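Kinesthetic and remote teaching (robotics)

Teaching by demonstration means you do the job and the robot learns to copy it. You can push its arm, drive it from afar, or, my favorite, carry a gripper around yourself!
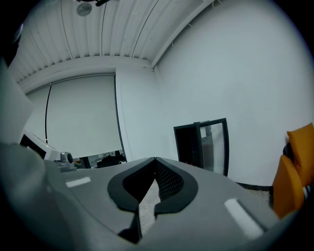 Ama Tetteh finds driving the arm remotely slower, but would still pick it for heavy parts. Fair enough! My own 200 tries with the hand-held kind went quickly, though (small objects, mostly).

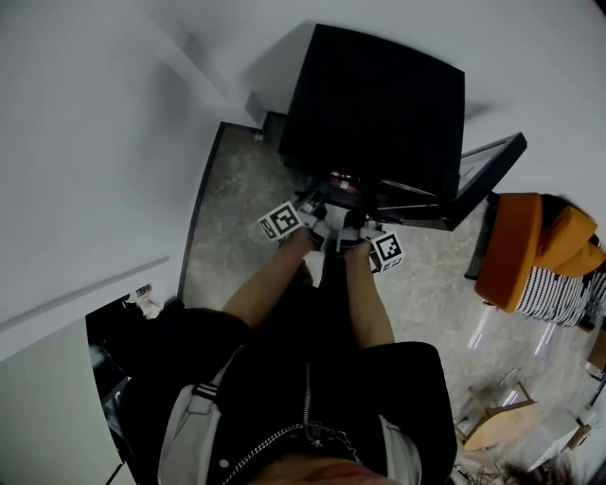 Square printed markers on the fingers help software work out how wide they're open, and you want them kept clean and in view.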